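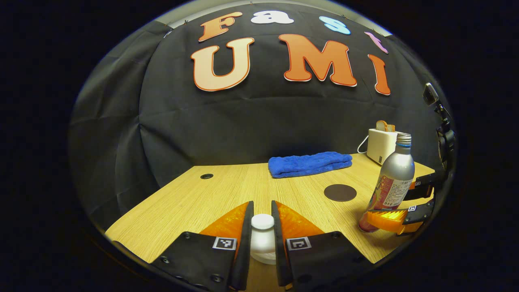

Bok-nam Bang asks why a rare item in Osodo never seems to appear when it is wanted. The answer is a drop table.

A drop table is a list kept by the game. It shows every item a monster can leave behind, and the chance of each one. When the monster is beaten, the game picks a random number and looks it up in the list.

Suppose a cave beetle has a 2 in 16 chance of leaving a blue shell. Beating 16 beetles does not promise you 2 shells. You may get five, or none. Each beetle is a new pick, and the game does not remember the last one.

Some games do remember. They add a counter — players call it a pity timer — and after, say, 45 tries with no luck, the item is given to you. Osodo has no counter.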